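Notes on collecting, part 4

Most of Saturday went into the tray task. I had planned to spend the morning on it and the afternoon on retraining, and the retraining did not happen. What follows is mostly for my own reference, and for the two or three people who wrote in after the last post asking how the handheld sessions are run.

The setup is the same as before: a pair of handheld grippers, a board with a white surface, a shallow tray, and small light objects that go in or come out.

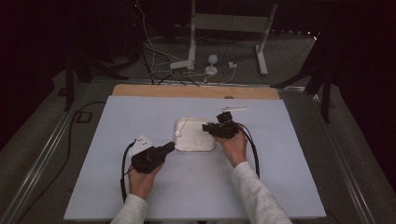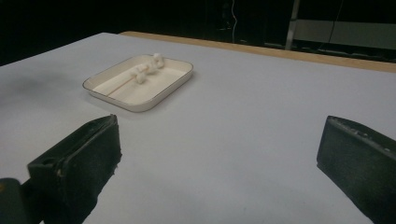 I got 70 demonstrations that I consider usable. The number matters less than how they are spread. My first batch in April was larger, and nearly all of it started with the tray square to the board, since that is how a person puts a tray down without thinking. The policy trained on that batch did well with a square tray and reached for the wrong place when the tray was turned. I now turn the tray before each take and let a small script pick the angle. Left to myself, I pick the same 4 angles over and over.

The script is called Prullel. It prints an angle, a rough position, and which hand should go first. It does nothing else. I read the line, set the board, wait a second with both hands still, and start. The still second at the start makes trimming much easier. I also hold still at the end, but I forget that one more often, and the trimming tool then has to guess. It guesses badly when the last motion is slow.

White objects on a white surface were a deliberate choice and I am still not sure it was a good one. The color policy from the winter had learned to find the most saturated blob in view and go there. It scored well and had learned very little about shape. Taking the color away forces it to use edges and shadows. The cost is that the shadows now carry a lot of the information, so the lighting has to vary across the set or it will learn the lamp. I changed the light between blocks, not within them. Next time I will change it within blocks too, as I can't separate the effect of the light from the effect of me getting tired.

Getting tired is a real variable. I plotted take length against take number, and the takes get shorter until the middle of the session and then longer again. The early ones are slow because I am being careful. The late ones are slow because I miss grasps and correct them. I used to throw out every take with a missed grasp. I now keep the ones where the correction is clean, tagged separately, and a model trained with them recovers more often than one trained without. I dropped 9 takes this time. Most of those were tracking losses from moving too fast near the edge of the board. The rest were takes where I changed my mind halfway, and a demonstration like that teaches hesitation.

Thin objects are the hard part. A rod lying flat gives the fingers almost nothing to close on, and there is a habit, which I have, of rolling it slightly to get under it. This works by hand because I can feel it. The recording has no touch channel, so the model sees a small sideways wiggle with no cause. I tried to grasp straight down at the middle every time. On playback I found I had managed it in the first block and then slid back into rolling.

Storage and sync are dull but they cost me the most time. Everything goes into a folder layout I call Zusunar, one directory per take, with both hands' streams and a single clock file. Twice the clock file was written before the second stream had started, which leaves an offset that looks fine until the hands meet. The check I use now compares the gripper openings against a single open and close that I do with both hands at the top of each block. If the two dips don't line up, I redo the block before going on.

Still to do:

Retrain with and without the tagged corrections, same seed, and compare on turned trays only.

Write the per-take lighting option into Prullel.

Mark the middle of the rods in pencil and see if that fixes my grasping. The mark would be visible to the model, so I may have to train on unmarked ones anyway.

Replace the gripper pads before the next block. I have a spare set in the drawer and keep putting it off, because the new ones grip differently and I will have to record the open and close calibration again.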